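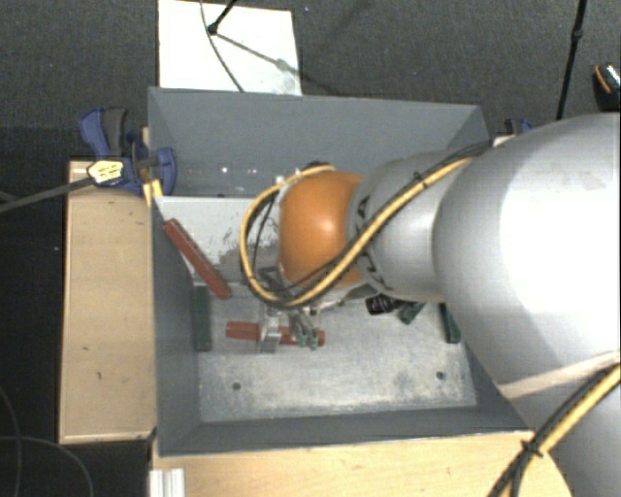

*A black cable tie holding a thick yellow cable and some thinner black ones together.*

# Jakis black cable ties, bag of 200

I've sold these since I opened the Sondstead shop and I still get a daft amount of pleasure out of them. They're plain black nylon ties, the sort you pull tight and trim, and they live in my van, my kitchen drawer, my coat pocket and (according to my other half) the washing machine filter.

I tried a cheaper one for a while. The heads kept slipping when you gave them a proper tug, and I had a run of grumpy emails that were entirely deserved, so I went back to Jakis and I've stuck with them.

## What you get

- 200 ties in a resealable bag
- Length: 200 mm
- Colour: black
- Single use, self-locking head
- Fine indoors or out

There's also a trade box of 3,000 if you're wiring up a village hall or you just can't stop yourself. Same tie, plain cardboard box, cheaper per tie.

## What people use them for

Behind the telly, mostly. Pull everything out, work out what each lead does, bin the two that don't do anything, then tie the rest in one bundle with a tie every hand's width or so. Leave a bit of slack near the plugs or you'll be cursing me the next time you need to move the set.

Then there's the garden lot. Nneka Wike buys a bag every spring for her bean frames over in Ellstead and says they outlast the canes. I use them for netting and for the hose bracket that was meant to be a temporary fix! One thing though - don't put them round a living stem and forget about them. Stems get fatter and ties don't. Soft garden twine is much kinder for that, and I stock it too.

I've also had them go out for bike lights, Christmas garlands, a rabbit hutch door and name tags on suitcases. November is my busiest month for them by miles, which I put down to outdoor lights.

## Fitting tips

Feed the pointed end through the head with the ridged side facing in. I still get it wrong when I'm up a ladder, and you'll know because it slides straight back out.

Snug is plenty. If the cable's outer skin is pinching, you've gone too far and you should snip it and start again. And please trim the tail flush with side cutters - kitchen scissors leave a sharp little nub that will find your knuckles every single time.

Taking one off, slide the cutter under on the side away from the cable and go gently. If you're forever adding and removing leads, buy the hook-and-loop straps instead. They cost more but you can undo them.

## Questions I get asked

**Will they go brittle in the sun?** Eventually, yes. Mine on the south-facing fence get swapped when they start to look chalky. In a shady spot I tend to forget they're there.

**Can I have them in white?** Not in this length, sorry. Rongrong Yin, who packs the orders, has been asking me for white ones as well, so I'm outnumbered and I'm looking into it.

**Can I return a bag?** If it's unopened, of course. Drop it into the shop or post it back with your order slip.

## Delivery

Order before noon and it goes out that afternoon. Bags fit through a normal letterbox, so you don't need to be in. The trade box needs someone at the door, or tell me where the dry porch is and I'll pass it on to the driver.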